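The retry that waits

The build server at Runberg has been red since lunch and Ursina Steiner is eating crackers over her keyboard. She wrote most of Fokari, the planning layer the lab's arm runs on — the bit between "take the computer apart" and the actual motor commands. Today it's throwing a timeout in simulation. Same test passed yesterday. No changes overnight, she says. Well, one change. Small one.

Down the hall things look calmer. Old desktop PCs, parts, cables, a bench. Teardown for reuse is the job: memory out, processor out, drives out, the good stuff kept and the rest sorted for scrap. People do it fast with two hands and a screwdriver. Software does it slowly, and mostly argues with itself about where things are.

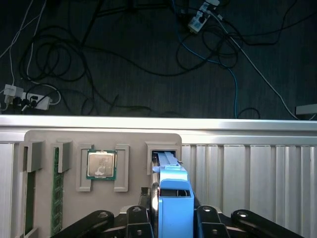
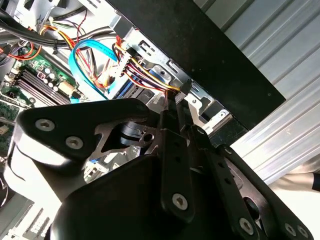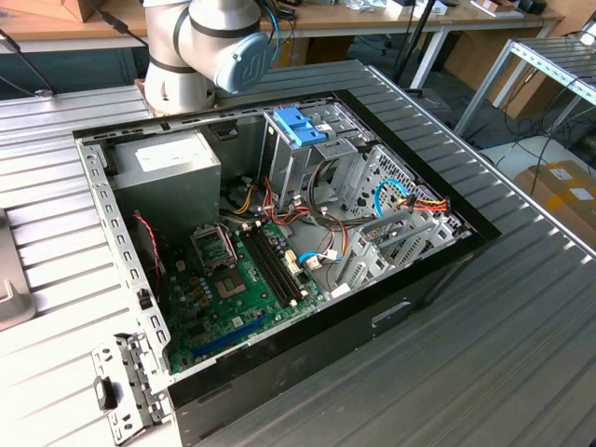

Planning for teardown got treated for years as a list problem. Step one, step two, done. Fokari started that way too and Steiner is blunt about how bad it was. "We had a beautiful list and then a cable moved." Cables are the worst of it. A rigid part has a pose, six numbers, you're happy. The yellow, red, orange and black bundle draped across the motherboard in the tower on its side has no pose anybody can write down. So the planner stopped trying to. It keeps a rough region where the bundle might be and charges the arm a cost for going through it. Pull on a connector and the region gets bigger. Let go and it stays big until perception has another look.

That last part was an argument. Demetrius Blackwood, who does perception, wanted a fresh look before every single move. Steiner wanted almost none. A look costs time, and in the early builds the arm spent more of its day looking than moving. They settled in August. The planner now asks for a look only when two plans score nearly the same and it can't choose. Blackwood still thinks it asks too rarely. He's keeping a tally on a sticky note.

The other big rewrite was retries. Old behavior: grasp fails, back off, try again in the same spot, up to 5 times. Same spot! New behavior is four retry types, and the first of them is simply to wait and re-read the finger force. Sounds silly. But a lot of the logged failures were the controller calling a grasp dead before the reading had settled. Then comes a shift sideways, then a change of angle, then give up and move to some other part.

Giving up was the hard one to code, Steiner says. A planner that gives up too early never gets a connector off. One that won't will bend something. The threshold lives in a config file with the comment "ask Ursina" beside it, wich she admits is not great engineering.

All of it gets replayed in Pîrvu, the team's log viewer. Scrub back to any moment and see what the planner beleived at the time, next to what the cameras had. Blackwood built it over a weekend to win an argument. Lost the argument, kept the tool. Every night it re-runs 1000 logged decisions against the newest build and flags any that came out different. Different isn't always wrong, so someone has to read them. Usually him, with coffee.

What's next is Gisum, a shared format so a plan written for one arm can be loaded on another. Three drafts so far. The current sticking point is units — half the code is in millimeters and half in meters, and both halves have opinions.

By four the build is green again. The small change had swapped two arguments in the cost function. Steiner reverts it, adds a test, goes looking for more crackers.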